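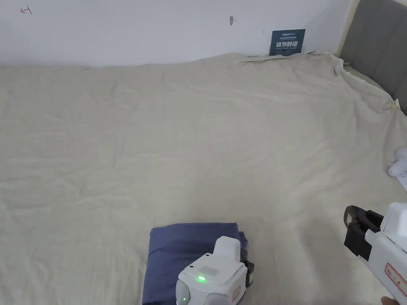 **Lurkis hand-held gripper pair, used for cloth folding examples**

Titilayo Jibrin and I ran the Lurkis pair through March to collect folding and bed-making examples for a learning system. Total kept: 454 episodes, out of two bedrooms and one bench. Firmware was the shipped version throughout.

**Handling.** The body is white plastic and stiff enough. The jaws are black, blocky, and wide for fabric work. They take a folded edge well. A single layer lying flat on a sheet needs a second try more often than I would like, and second tries end up in the data unless someone trims them. The older Ferico jaws are narrower and pick up one layer more cleanly, but they slip on thick stacks.

**Status lights.** Green LED on the front of the housing, next to the speaker holes. Readable from across a bed. The beep at the start and end of an episode is too loud and has no volume setting.

**Tracking.** Good over textured fabric. On a pale sheet against a bare white wall there is little for it to hold on to, and we lost 60 episodes to drift before changing anything. Leaving a dark, high-contrast object in view fixed most of it. A navy cloth works. So does a printed card at the back of the bed.

**Battery.** One charge gave 189 minutes of recording. The second unit gave slightly less.

**Export.** Files open in Sisby without conversion. Timestamps from the left and right units differed by 2 frames on long episodes. Nwachukwu support sent a script on Wednesday that corrects this, and it should be in the exporter by default.

**Verdict.** Suitable for towels, folded shirts and bedding. For thin single layers I would keep the Ferico jaws. Spare finger pads are sold separately; order a set with the kit.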